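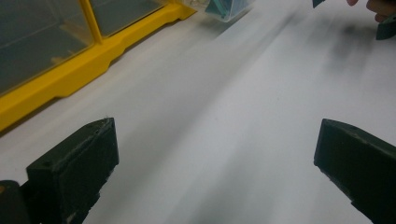
Why Does Glue Stick?

By Gunhild Thorlacius
Reading time: 5 minutes

Take a piece of paper and press it on the wall. Let go, and it falls. Now put a little glue on the back and try again. The paper stays! What did the glue do?

Everything is made of very small parts, called molecules. They are so small that you cannot see them, even with a good magnifying glass. Molecules pull on each other a little, but only when they are very close.

Paper feels smooth, but it is full of tiny hills and holes. The wall has them too. When you press the two together, only the tops of the hills touch. The pull is too weak to hold the paper.

Glue is wet, so it can flow down into the holes. It touches the paper everywhere, and it touches the wall everywhere. Then the water in the glue goes away into the air, and the glue becomes hard. We say that it dries.

My neighbor's daughter Ditte asked me a very good question: why does the glue not stick inside the bottle? White glue needs air to dry. In a closed bottle the water cannot leave, so the glue stays wet. If you forget the cap, you will find a hard plug in the top – I have lost many bottles in this way.

Try it yourself
Glue two strips of paper together and pull them apart after one minute. Make two more strips and wait until the next day. Which ones are harder to pull apart? Does the glue break, or does the paper tear first?

163 shares | 26 comments

© 2020 Budmont Children's Pages | Contact | Back to top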